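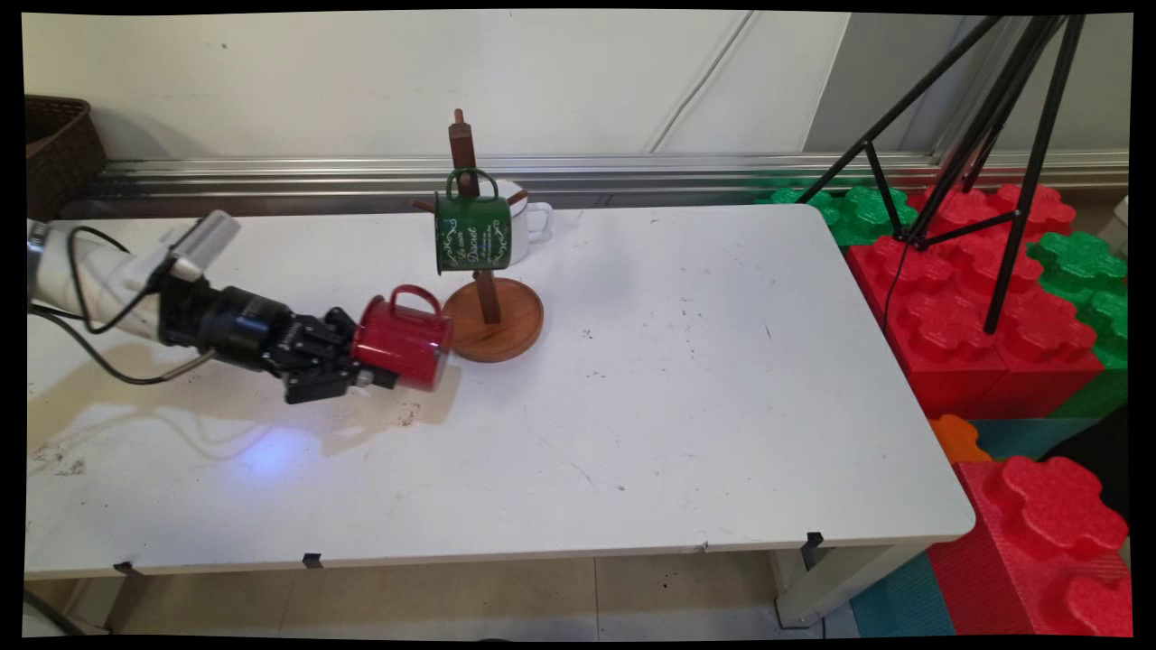
Dranstead Hall move-in walkthrough: my checklist, with comments

I do this walk every October, before the second wave of students gets their keys, and I've kept the comments in so next year's checker can see what I was grumbling over. The hall has 207 rooms on 4 floors. Bring a flashlight and comfortable shoes!

1. Exit doors and stairwells
Status: OK, one repair
Both stairwells were clear. The door at the Belline Street end sticks a little at the bottom, and I had to give it a good shove (I've put in a work order). Exit signs all lit.

2. Smoke detectors
Status: needs follow-up
Room 17 had the plastic dust cover still on from the summer painting. Please look up when you walk in, it takes two seconds. I took it off and the test button worked fine.

3. Extension cords and power strips
Status: OK
We're still handing out the Bozsik strips with the switch and the breaker. Anything without a breaker goes home or into storage at the front desk. No strip plugged into another strip, even if it's "just for the lamp."

4. Shared kitchens
Status: OK, with reminders
Kitchens are where I spend the most time, and I'd tell any new checker to do the same. Check the stove knobs, the extinguisher tag and the date on the fire blanket pouch. 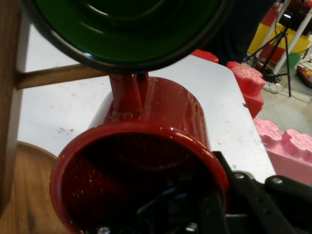 Cupboards and dish shelves get a quick look too, mostly for chips and sharp edges. Run your eye along the whole rim of anything people drink from, because damage hides there. A glossy cup like the dark red one, with that thick rounded rim, throws bright highlights, so tip it a bit and look again from another side before you mark it fine. Chipped things go in the box under the sink with a note on the lid.

5. Windows
Status: two rooms open
Limiters are in place on the upper floors. Two screws were missing on the third floor, both reported.

6. Laundry room
Status: OK
Lint traps clean, floor drain clear. The Harnonness dryers have a 600 pound cart of spare parts parked behind them, and I'd love to see it moved before the corridor gets busy.

Next walk is after the winter break. Leave your completed sheet in the tray by the front desk, and write the room number on every comment, please!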